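Chapter 2
Parts, Boards, and Fits

A puzzle with colored blocks is a good place to begin the study of assembly. Bars, branching pieces, and a board with recesses raise the same questions as a gearbox. Before fitting any part, look at its length, its ends, and its side faces.

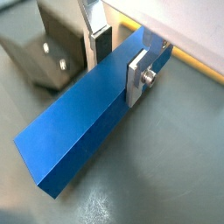 What is a fit? A fit is the amount of play or tightness between two parts that go together.

Color helps in early work. At the Rutach workshop, beginners name each part by color and shape, such as "blue bar" or "purple branch," and use those names in their notes. A branching part needs more care than a straight one, because it can be turned several ways.
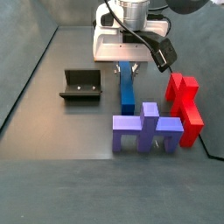 2.1 Laying Out the Work

Set the board down first. Long bars may be laid across its top while you study the recesses, 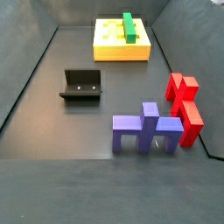

but a bar lying on the board has not been fitted. Check which way the slots run, and turn the bar to match before pressing it down. Keep the remaining pieces within reach.
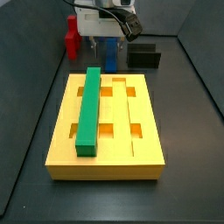

Voten argues that layout should be taught after fits, on the grounds that students arrange parts better once they know how tightly each one must sit.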